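Gammont Furniture Support
Ticket 794
Subject: Whitish marks on tan mottled table top, will not come off
Product: Onelberg work table, tan mottle finish
Site: Subramaniam Building, room 14
Opened: 11 Jun 2020
Status: Closed

Customer

We have an Onelberg table in the tan mottled finish. It has picked up pale marks toward the front edge and normal cleaning does not remove them. I would like to know if this is residue sitting on the finish or damage to the finish, and what we can safely use on it.

What has been tried so far:

Damp cloth, plain water. The marks fade while the top is wet and come back when it dries.
Dish soap and warm water, wiped off with a second cloth. Same result.
Soft pencil eraser on one small spot. No change that I could see.

Nothing stronger has been used. The care sheet that came with the table says no solvents and I have kept to that. I no longer have the page of the sheet that deals with stains, so if there is a step I am missing, please send it.

Support

Thank you for the details. A mark that goes away when wet and returns when dry can be one of two things. It can be a film left by a cleaner or by hard water, or it can be very fine scratching in the top coat. Both turn pale when dry.

Please let us know:

1. Where on the table the marks are, and if they are in one patch or several.
2. If you can feel them with a fingernail.
3. What is normally kept or moved around on that part of the table.
4. What your regular cleaning product is.

Customer

Answers in the same order.

The marks are in two patches, both toward the front. The back of the table does not have them.

With a fingernail I can feel a slight roughness in the left patch. In the other one I am not sure. It may just be the texture of the finish.

Small flat items get put down and slid around on the front half, and the board gets shifted when someone needs more room. The tray mostly stays toward the back.

The regular cleaner is Flarumico surface spray. It is used at the end of the day, and until last month the cleaning was done with the green side of a kitchen sponge. I only found this out when I asked.
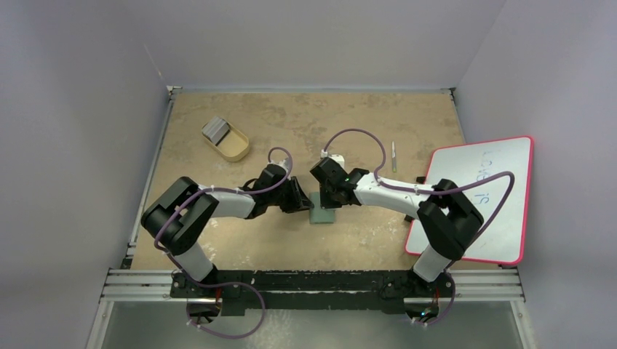
The second thing I need to settle is the color at the back of the table, since I don't want to scrub at something that belongs there. There are darker brown blotches in that part and I can't tell if they are the pattern or a stain. They do not wipe off and they feel the same as the rest of the top. The pale marks are different, more like scuffs with specks mixed in. One patch is near the lower left and the other is just to the left of the whiteboard, so the board could be part of the cause there, but it would not explain the patch on the left.

Support

The darker brown areas are most likely part of the finish. Tan mottle varies a lot from one top to the next, and blotches that feel level with the surface and do not change with cleaning should be left alone. If you want to be certain, look at the underside of the overhang at the back, where the same pattern carries around the edge. If the brown runs over the edge, it is the pattern.

For the pale marks, please do the following test on the patch you could not feel, not on the rough one.

Mix one part white vinegar with three parts water. Put it on a soft white cloth, wring the cloth out well, and lay it on a small section of the patch. Leave it for three minutes. Wipe with a clean damp cloth, then dry with a towel. Wait until the top is fully dry before you judge it. Do not leave the cloth on longer than that.

Please also stop using the scouring side of any sponge on this table, on any part of it.

Customer

Checked the back overhang first. The brown does run over the edge and underneath, so I am treating it as the pattern.

Did the vinegar test on the patch by the board, after moving the board over to the right-hand end. The section I treated dried clear except for a few specks. I repeated it over the rest of that patch in small sections and it is much better. The cloth came away with a grayish film on it.

Then I tried one section of the left patch. It improved some, but the scuffs are still there when dry. That is the one I can feel.

Support

That result points to two causes. The patch by the board was mainly cleaner buildup. The left patch has buildup too, with scratching underneath it, and vinegar will not fix the scratching.

For the left patch we recommend the Gammont surface renewer, part 26 in the care kit. Clean the patch as before and let it dry. Apply a thin coat with the pad supplied, working in straight lines, and leave the area clear overnight. A second coat can go on the next day. It fills fine scratches. Deep ones will still show in low light from the side.

To prevent more buildup, spray the cleaner onto the cloth and not onto the table, and wipe once with plain water afterward. Felt dots under the whiteboard and the tray would help as well.

Customer

Two coats done. The left patch can still be found if you look along the table toward the window, but from a chair it is hard to see. Good enough for us. Felt dots are on the board. The tray doesn't have them yet, and I have asked for another sheet.

One question before you close this. How often can the renewer be put on?

Support

No more than twice a year on the same area. If you start now, the next coat should not go on before September, and only if the marks are showing again. Closing this ticket. Reply to it if the pale marks return and it will reopen.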